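The button that gets pressed all day

Station 5 starts work at half past eight. By nine the curtains are drawn, the cables have been checked, and Wanda Sikora has pressed a button, let go, moved back and pressed it again enough times that she has stopped thinking about her hands. She says that's when the recordings start to get good.

Drolteo rents half a floor above a tile showroom and employs 14 people. It doesn't build robots. It sells examples: short recordings of people doing small jobs with a gripper held in each hand, which its customers use to train the software that will one day run the arms. A folded towel is an example. So is a jar lid coming off, or a plug going into a socket. Most of May has been given over to buttons.

The order came from Skonero, a company that wants a machine to work the controls on other machines. Buttons sound easy, and in a factory they are, provided the button is always in the same spot. Skonero's will be at different heights and on different faces, some flat and some on a curve, and the system is meant to learn from many cases where to aim and when to stop pushing.

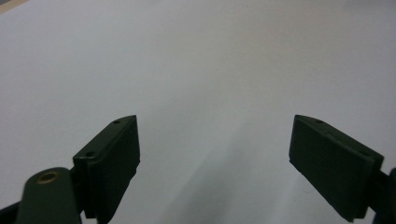 Every recording at Drolteo begins with the grippers on their own. The operator holds still over the white board for a moment, then opens and closes the jaws once so that the software has a reference for how wide they go. From the gripper's own camera the view is plain: pale surface, a soft shadow running up between two dark green fingers, the screw holes in their top faces. Sikora used to rush this part. She was told to stop after a batch came back from checking with the opening width wrong on every file, and the whole lot had to be done again.

After that comes the task. The operator reaches in, presses the target, backs away and returns to the start. A good example takes a few seconds. The target is named on a list, and the list is shuffled so that operators don't settle into a pattern. They are asked to vary the path, coming in high one time and from the side the next, without putting on a show. Moving in a strange way on purpose is as bad as moving the same way every time.

Renata Michalski, who runs the floor, has a target of 122 accepted recordings per station per shift. Accepted is the word that matters. A recording is thrown out if a hand gets between the camera and the target, if the tracking drops, or if the operator hesitates and then corrects in a way that can't be labelled cleanly. Small fumbles stay in. Skonero asked for them, on the theory that a robot will miss too, and ought to have seen how a person recovers from it.

The checking is done down the hall by Henryk Duda and one other person, at double speed with the sound off. Duda marks the instant of contact and the instant of release. With a block or a cup these are easy to find, he says, but a button gives you very little to go on. It may travel only a few millimetres, and the gripper covers most of it. He goes back and forth over the same half second until he is satisfied, or he marks it unclear and moves on.

The work is tiring in ways the job ad doesn't mention. The grippers are light, but arms held out from the body get heavy, and operators swap every 40 minutes. Sikora wears long sleeves because the straps rub. On Saturday the crew is smaller and the room quieter, and she prefers it. The pay is the same.
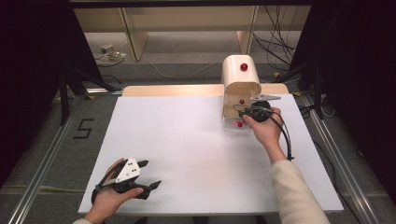 Moataz El-Sayed doubts that more of the same will get the customer where it wants to go. He would sooner have a few hundred presses in real kitchens and laundries, with bad light and clutter on the bench, than thousands more on a clean white board. A system trained in one room, in his view, learns the room along with the job, and the bill for that arrives when the robot is moved.

Michalski has heard this before and agrees with part of it. The board comes first, she says, so that when something fails later there is a simple case to compare it with. She has asked Skonero to pay for 4 outside locations in the next round and has had no answer yet. In the meantime the target list for the afternoon has been printed, and Sikora is back at her station with the straps done up, waiting for the light on the recorder.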